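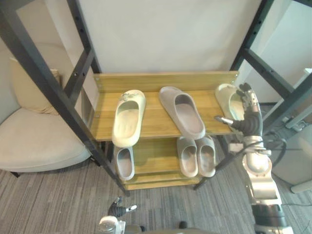
Household Handling Rules Project
Progress report to the Anden Fund, second period
Prepared by the project office, Stivley
1/21/26

Purpose of the grant

The grant pays for a written set of working rules for two-armed robots doing light tidying in homes, and for the trials needed to check that the rules can be followed. The first draft went to the Fund with our last report. This report covers the changes made since then, the trial hours used and the work left before April.

Work done this period

We completed 825 logged runs at the Rorkmont rooms. The application called for 1545 over the life of the grant. Footwear on open shelving took up most of the period. Cutlery and folded towels were finished in the first period and have only been spot-checked.

Shoe racks were put on the list at the request of the Zheng housing group, whose tenants named them in the intake survey. They raise questions the first draft didn't cover. A slide sandal has no laces and no closed back, so the hand has to take it by the strap or the sole. Matching pairs may sit on different shelves. Uprights at the front corners of a rack narrow the way in for the wrist, and any cabling along the forearm has to be kept clear of them.

Changes to the rules

Rule 4, clear floor. The operator now walks the working area before each run and checks for power strips, cords and loose mats. Furniture may stay where the household keeps it, but its position is noted on the run sheet. Cords on the floor must be outside the base's path or the run is not started.

Rule 9, idle hand. When one hand is holding an item, the other stays open and below the height of the top shelf unless the task calls for both. The first draft said only that it should be "out of the way", and operators read that differently.

Rule 11, grip on soft goods. Closing force is set before the run and is not raised during it. If an item slips, the run is stopped and logged as a slip. Charms, buckles and other trim are not to be used as grip points.

Rule 12, neighbouring items. A run where the robot moves an item it was not asked to move is logged as a disturbance, even if nothing falls. This was the most argued-over change. Operators felt it would make the numbers look worse, and it has, but households told us they care about it.

Rule 15, stopping. A second person holds the stop control for any run within arm's reach of a shelf or rack. This person does not also keep the run sheet.

Problems and delays

We lost seven working days while the wrist cable covers were replaced. The supplier sent the wrong size twice. No runs were logged in that time and the days have not been charged to the grant.

Run sheets from the first two weeks were filled in on the old form, which has no box for disturbances. We have kept those runs in the total but left them out of the disturbance count. The table sent separately shows the two groups apart.

The wording on carpet is still not settled. Patterned carpet gave the operators trouble in judging where a rack's base ended, and some asked for tape on the floor. Tape is easy in a trial room and not something we can ask of a tenant. Rule 4 says nothing on it for now.

Spending

Spending is in line with the budget except for printing, which is over by $300. The extra went on reprinting the run sheets after Rule 12 changed. We ask that this be covered from the travel line, where there is money left over. No other transfers are requested.

Work remaining

The rest of the runs will cover closed cupboards and low drawers — both were moved back from this period to make room for the shoe racks. The second draft of the rules will go to the Zheng group for comment at the same time as it goes to the Fund. We would like written comments from both by the end of April, and will send the revised run sheet with the draft.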